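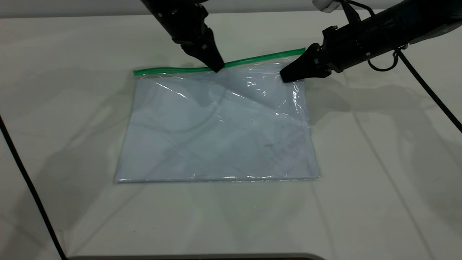 Home Club News Fixtures Kit & Laundry Juniors Contact

Rugby kit tips, the washing and packing end of it

Typing this up fast before the season starts because the same questions come round every April and again in the fall. Most of this I learned by ruining things. Some of it came from Nabila Nugroho, who did the kit for the Staltcombe second team for 8 seasons and has forgotten more about mud than I know.

Mud first

Let it dry. Really dry. Wet mud smears into the weave and you'll be at it all night. Hang the jersey outside or over the tub, leave it till it cracks, then bang it against a wall or a fence post. Stiff brush for the rest. Old dish brush is fine, don't use a wire one, I did, once, it pulled a line of threads right across the back.

Then cold rinse, inside out, until the water is more tea than gravy. Only then the machine. Skip this and the mud goes in the pump. Ours packed up two years running and the guy who fixed it had a coffee cup full of turf to show me.

Grass stains

White vinegar and water, half and half, dab it on, leave it while you eat. Then liquid detergent rubbed in with your thumb. Works on white shorts maybe three times out of four. Green knees on white socks, give up, or buy dark socks.

Do not put bleach on anything stretchy. It yellows and the elastic goes crunchy. And never bleach near vinegar, seperate days, separate buckets.

Blood

Cold water. Only cold. Hot sets it and then it's there for good. Dab of dish soap, rub, rinse, repeat. If it's old, soak overnight in cold water with a spoon of salt. Enzyme detergent is good too if you have it. Wear gloves if it isn't your own.

Washing a full set

- Empty the pockets. Shorts do have them, the newer ones. Tape, gum, a mouthguard.
- Close velcro. Open velcro eats jerseys.
- Numbers inside out, always
- Cool wash, short spin
- No softener. It clogs the fabric and the shirts stop breathing, also they get slippy, props complain
- Don't fill the drum past about two thirds

We used Kultik powder for years and changed to a plain liquid. Less white dust in the seams. No other difference that I could see, buy whatever's cheap.

Drying: line, shade, hung from the hem. Hang from the shoulders and you get points. Dryer on low if you must, but the printed numbers will start to lift. A lifted edge can be pressed back down with a warm iron through baking parchment, 10 seconds, let it cool before you touch it. Test a corner. I've saved a number 2 shirt like that and wrecked a fullback's, so.

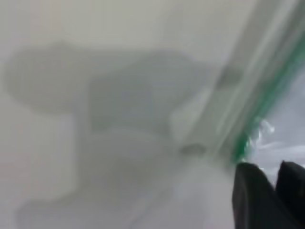
Smell in the shoulder pads is a different problem, washing doesn't always fix it. Take out any foam that comes out. Sink of lukewarm water, half a cup of baking soda, push the pads under and leave them an hour. Squeeze, don't wring. Dry flat on a towel, flip them before bed, flip again in the morning. They need to be dry all the way through or the smell is back by warmup.

Same with scrum caps. Hand wash only, the laces knot up in a machine and the foam splits at the ear.

Boots

Knock the studs together outside. Never under the tap in the locker room, the drain there is bad enough. Wipe with a damp cloth, pull the insoles, stuff with newspaper. Change the paper after an hour, everyone forgets that bit. Keep them off the radiator. The glue goes and the toe opens like a mouth.

Studs: take them out once a month, bit of petroleum jelly on the thread, back in, hand tight and then a quarter turn. If one's seized, soak round it with penetrating oil overnight. If the head has rounded off use locking pliers and go slow. Check for sharp edges with your thumb. The ref will, and he'll send you back in.

Leather ones want a little conditioner. I use Lepik because there was a tin in the garage. Thin coat, not on the sole.

Mouthguards

Cold water and a toothbrush. Hot water changes the shape and then it doesn't fit and then you're buying another. Keep it in the vented case, not a sock. Please.

Water bottles

Take the valves out, all of them. There's black stuff in there, there always is. Soak in hot soapy water, bottle brush, then a denture tablet in each if they smell. Dry upside down with tops off. Store with the tops off too. Write the date on the bottom in marker when you buy new ones or you'll never know how old they are.

Balls

Wipe down with a damp cloth and a drop of soap. No solvent, it takes the grip off. Let a little air out for summer. Needle gets a bit of glycerine before it goes in the valve, spit works but don't tell anyone. Pump slowly and check with a gauge. Squeezing it and nodding isn't a gauge.

If the pimples are worn smooth it's a practice ball now. Sorry.

Bags and packing

Wet stuff and dry stuff never share. Big tote for the wets, lid off as soon as you're home, not tommorow. The Drekex holdalls have a mesh end which helps but the zipper is weak, rub a candle along it now and then and it runs fine for a few weeks.

Pack the jerseys in number order, 1 on top. Sounds fussy. You'll be doing it in the back of a van in the rain ten minutes before kickoff and you'll be glad. Spare shirt without a number goes at the very bottom, for blood swaps.

Tape, scissors, laces, stud key, all in one small box that nobody borrows. Paint it a horrible color. Mine's orange. The stud key goes on a string, the string is tied to the box.

Marking kit

Laundry pen fades after a few washes. Iron on labels last longer if you round the corners off with scissors first. Qianru Cai on the junior side sews a loop of colored thread inside each collar, different color per age group, and she can sort a whole heap in the time it takes me to find my glasses. I'd copy that if I could sew.

For the equipment shed, put a number on the padlock tag and write the code somewhere sensible. Ours was 444 for years and the whole county knew it. Change it at the start of the season and tell more than one person.

Corner flags and tackle bags

Hose the tackle bags, stand them up, leave a gap between. Stacked wet they go moldy down one side. Small rips, clean with rubbing alcohol, let dry, vinyl patch and glue, something heavy on it overnight. Duct tape will get you through a practice and then it leaves goo. Goo comes off with vegetable oil, then dish soap to get rid of the oil.

Flag poles, check the spring bases before the first home game. Drop of oil. If the pole has a crack bin it.

Still to write up: getting line paint out of black shorts. Tried dish soap, tried rubbing alcohol, neither one shifted it. If you've got something that works tell me at practice, I'm usually by the shed until 8.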